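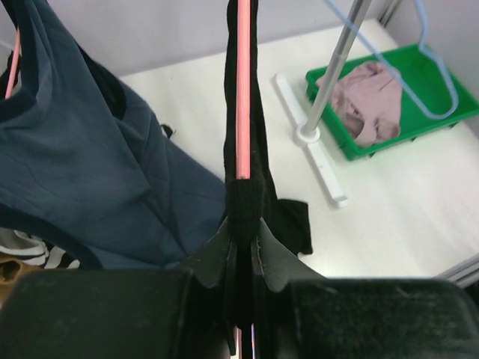
Black cloth on a pink hanger.

The Coat from Prikach

When my aunt died, she left me 27 jars of plums and one black coat. The jars I gave to the neighbours. The coat I carried on the tram to the tailor Babić, who had his shop beside the chemist.

"The lining is finished," he told me. "But the wool is good. Who made it?"

I did not know. My aunt had come from Prikach with one suitcase, and she never spoke about the years before. 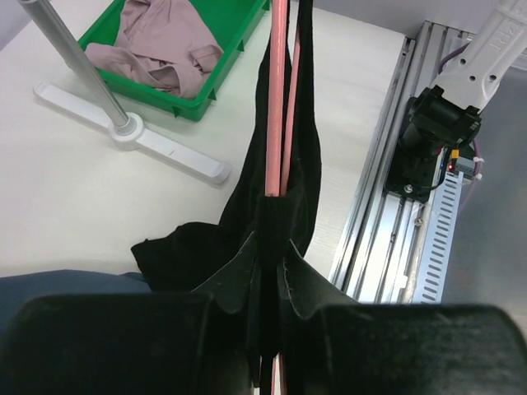
By Marleny Rivadeneyra
19 September 2025

He opened the hem with a small blade, very slowly. Inside was a folded paper, grey as ash. It was a receipt for 3 metres of wool, paid in full, and on the back somebody had written in pencil: Vilho, I waited until the last train.

"Do you know a Vilho?" asked Babić.

I knew one. He lived on my aunt's street, in number 59, and every September he brought her the plums. At the funeral he stood behind all of us with his hat in his hands and left before the tea.

Babić put the paper back and threaded his needle.

"Shall I close it?"

Outside it had begun to rain and my tram was coming around the corner. I asked him to wait.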